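Home Kitchen Laundry Workshop Tips
2 min read

Budgeting for a folding arm

Price the arm last. Ours was $2334, and I felt very clever until the table, the clamps and the spare fingertips came to over $200 more.

Buy one gripper and live with it for a month. Mahsa wanted three. Mahsa also owns three waffle irons.

Put $10 toward plain towels with a hem in a stronger color. Thick fluffy ones can wait until November, along with my optimism.

Measure the table before you order. Then measure the door. 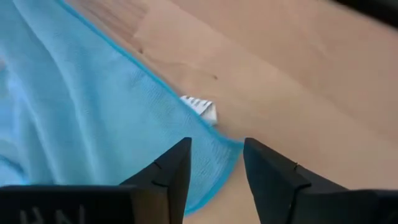

Blue cloth, corner between the fingertips, tag sticking out.

Snip tags first. Keep the receipt for everything.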